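The Mat Comes Out Again

There are people who clear a table before starting a job, and there are people who put a mat on it. I joined the second camp in February, after an evening with a craft knife left a permanent diagonal on the best surface I own. The surface is white. So, for several hours, was I.

My mat is plain black and big enough to be a nuisance. The shop in Villey sells a smaller one with printed grid lines, which I rejected on the grounds that I would only be shown how crooked I am. Mine came home rolled in a tube and spent its first week trying to get back in there.
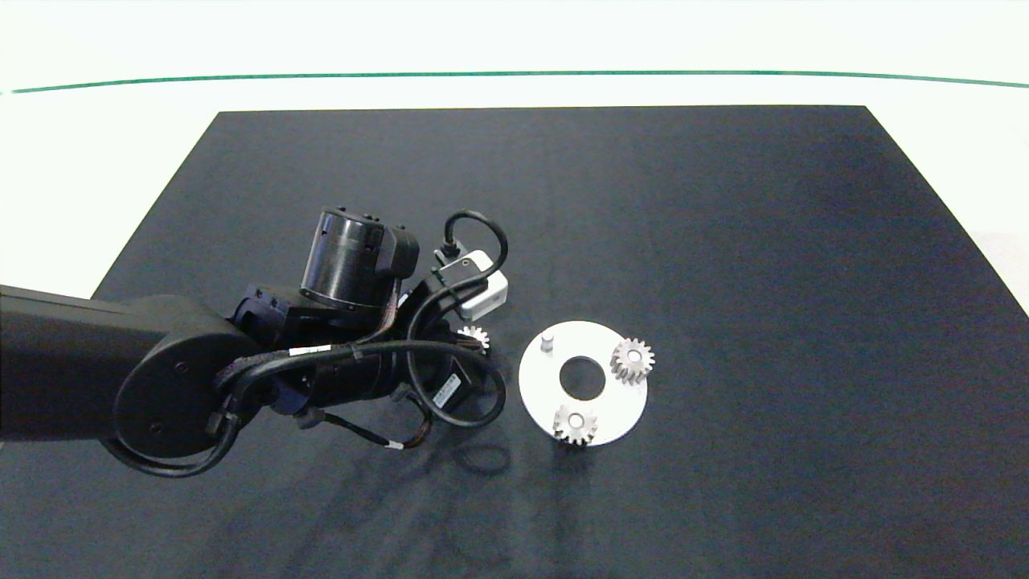 Black mat, white surroundings, and one green line beyond the far edge.

Once it lay flat, I got attached to it. A dropped screw still rolls, but now it rolls somewhere I can hear it stop. White thread shows up beautifully. Black thread is gone for good, and I have made my peace with buying more.

Then there is the lint. Any dark, dull surface will collect whatever is going - crumbs, fluff, the pale hair of a cat who died two apartments ago. I bought a lint roller with 30 sheets and got through it before Easter cards were even in the stores. A Stevix brush did better, provided I went in one direction and didn't get ambitious.
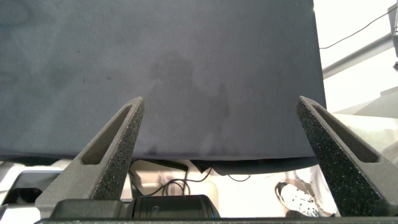
One reader in Drundau wrote to say that brushing is for amateurs, and that a barely damp sponge, wrung out until your wrist hurts, will lift specks from anything charcoal or black. She has kept the same dark felt on her sewing table for years and regards my lint roller as a moral failing.

I tried the sponge. It works, which was irritating, and it takes less time than finding the brush. The catch is patience, as the faint smudges only show once the cloth has dried and you have already told someone how clean it is.
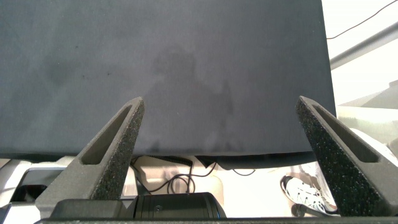

Storage is the other quarrel. Folding leaves a crease that will outlive us all, and rolling starts the tube business over again. I now slide the mat behind the bookcase, where it stands up nicely until somebody shuts a door.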